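Hiner Upholstered Bench, Light Gray
Sustero Living – Seating and Bedroom – Item 82-H

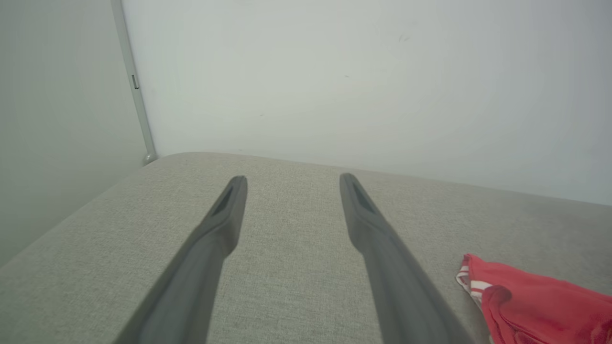 Overview

The Hiner is a low, backless upholstered bench for use at the end of a bed, in an entryway, or against a wall in a dressing area. It is supplied in one size and one fabric structure, in a pale warm gray. The cover is a woven, linen-look textile with a fine fleck. The flecked surface reads as a mid-tone between white and stone and can be placed next to either without an obvious mismatch.

The top edges are rounded. There is no piping, no button tufting and no contrast stitching on the seat. The cover is pulled over the edge and fixed to the underside of the frame.

Dimensions

Overall width: 69 in.
Overall depth: 22 in.
Overall height: 18 in.
Leg height: 5 in.
Net weight: 66 lb.
Tolerance on all upholstered dimensions: plus or minus 1/2 in.

Measure the narrowest doorway on the delivery route before ordering. The legs ship unattached, and the bench can be turned on its side to pass through a standard interior door.

Construction

Frame: kiln-dried hardwood rails with plywood corner blocks, glued and screwed.
Suspension: sinuous steel springs, clipped to the long rails.
Fill: high-resiliency foam core with a 2 in. softer top layer and a polyester wrap.
Underside: black nonwoven dust cover, stapled.
Legs: solid beech, tapered, with a threaded steel insert. Felt pads are included.

The seat is rated medium-firm. It will compress slightly over the first weeks of use and then hold its height. The bench is suitable for sitting, for laying out clothing, and for general bedroom use. Do not stand on it.

Fabric

Name: Stellus, color Light Gray
Composition: 82% polyester, 18% linen
Weave: plain, yarn-dyed, heathered
Directional: no
Removable cover: no

Stellus is yarn-dyed, so the color runs through the thread and light surface wear shows less than it would on a printed cloth. Shade varies slightly between dye lots. Customers ordering two or more benches for the same room should place them on one order – matching across separate orders is not guaranteed.

Swatches are available at no charge. View the swatch in the room where the bench will stand, once in daylight and once under lamps. Pale heathered grays shift noticeably under warm bulbs.

Care

Vacuum with a soft brush attachment. Blot spills at once with a clean white cloth and work from the outside of the mark toward the center. For water-based stains, use a damp cloth with a small amount of mild soap, then let the fabric air dry. Do not soak the seat, steam it, or use bleach.

Dye transfer can occur when damp or newly bought garments in strong colors are left on light upholstery. Red, navy and black cotton are the usual sources. Transferred dye is not covered by the warranty.

Keep the bench at least 12 in. from radiators and out of constant direct sun.

Assembly

1. Lay the bench upside down on a blanket or carpet.
2. Thread each leg into its insert by hand.
3. Tighten until the shoulder of the leg meets the frame. No tools are required.
4. Fit the felt pads and turn the bench upright – two people should do this.

Check the legs again after one month of use.

Related items

Eynon Storage Ottoman, Stellus Light Gray
Eynon Upholstered Headboard, queen and king
Hiner Bench, replacement leg set
Stellus fabric by the yard

Warranty and returns

Frame and suspension: ten years. Foam: three years. Fabric seams: two years. Unused benches may be returned within 30 days in the original carton. Return freight is charged at cost.

Specifications last revised Monday, August 3, 2020.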